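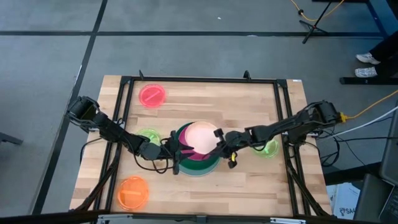 6th February

Paste trials, continued. Job 727, Dela Peña atlas, text block only. Covers are still with Florante Sarmiento.

Carried over from last entry: batch A thinned out overnight and left a skin on the straining cloth. Discarded. Batches B and C made this morning from the same bag of Kornora wheat starch, opened in September and kept in the dry cupboard. No lumps, no smell. I don't suspect the starch.

Batch B. One part starch to five parts water by volume, 400 ml water total, cold soak for an hour before heating. Stirred by hand the whole time. Went translucent later than expected, then thickened quickly. Held on low heat until it dropped from the spoon in sheets. Cooled covered, strained twice through the horsehair sieve.

Batch C. Same proportions and same water, but soaked overnight. Thickened earlier and more evenly. Strained twice. Noticeably smoother at the second pass, with very little left on the sieve.

Both thinned to the consistency of light cream for lining and kept thicker for hinges. Thinning water added a spoonful at a time and worked in with the flat brush. Adding it all at once gave grains in batch A and I did not repeat it.

Test strips. Oddale medium tissue on scrap from the spoiled endpapers, grain parallel, pasted out on polyester, laid down, brushed through blotter, pressed under boards. Second set with grain crossed on purpose. Weight on each stack is the small iron, 1250 g on the bench scale.

Results after pressing:

B, grain parallel: flat, good adhesion, slight cockle at one corner where the paste was heavy.
B, grain crossed: curled toward the tissue as expected. Adhesion good.
C, grain parallel: flat. No cockle. Peels cleanly when re-wetted, no fiber lifted from the scrap.
C, grain crossed: curled, less than B.

The difference between B and C on the parallel strips is small and could be my brushing. C had less water in it at the point of use, judged by feel. Needs repeating with the thinning water measured for both. I wrote none of it down this morning.

Reversibility. Re-wetted one strip of each with a damp swab, waited, lifted with the thin spatula. B came away in two pieces with some resistance. C came away whole. Residue on both cleared with a second swab. Iodine spot on the cleaned area still gave a faint color for B and a trace for C. Acceptable for hinges. I would like it cleaner for anything near the map image.

Maps. The folded plates are the real problem. The old guards are animal glue, brown and brittle, and the fold on the Garitz plate has split for most of its length. Dry cleaning done with grated eraser and soft brush. Tested the hand coloring for solubility at the edge: blue is stable, red is stable, green bleeds slightly on damp blotter. Green runs up to the fold on the Garitz plate, so a fully wet lining is out for that one.

Options for the Garitz plate:
Remoistenable tissue, starch and methylcellulose mixed, dried on polyester, reactivated with the minimum of water.
Thick paste C applied to the tissue, blotted back hard before laying down.
Leave the split and support it with a folder.

Inclined to the first. Jonalyn Ocampo has used it on the parish registers and has leftover sheets, but they were made with a heavier tissue than I want across a printed area. Will cast a fresh sheet with the Oddale light. 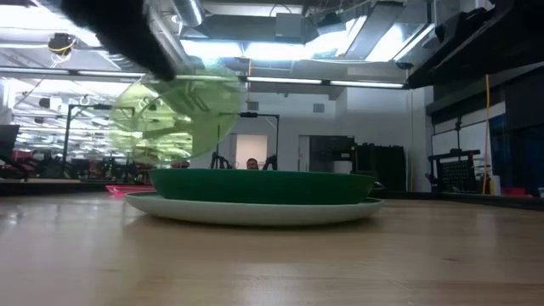 Carol Mapplebeck, reading this over, wrote in the margin that the fold will be opened and closed by readers and a remoistenable tissue on its own "will let go along the hinge inside a year." Her preference is paste C, blotted, applied in short sections from the back, with each section pressed before starting the next. She also asks for the green to be retested at the fold itself. The edge may have been handled more and lost whatever was loose.

Both points taken. Retested green at the fold on the verso side, smallest swab, barely damp. Faint transfer, about the same as at the edge. Sectional approach is possible if the tissue is blotted until it no longer marks a dry blotter. Tried this on scrap: adhesion held on folding back and forth by hand, though the scrap is heavier paper than the plate and the comparison is poor.

Storage. Remainder of C in the lidded jar in the fridge, labeled. B thrown out. Do not add preservative to C, it is for the atlas.

To do:
Repeat B and C with thinning water recorded.
Cast remoistenable sheet on Oddale light, as a fallback.
Fold test on paper closer to the plate weight. Ask Marilou Lumanlan what is left in the offcut drawer.
Blotters are low. The thick ones, 2 packs.
Do not start on the Garitz plate until the fold test is dry.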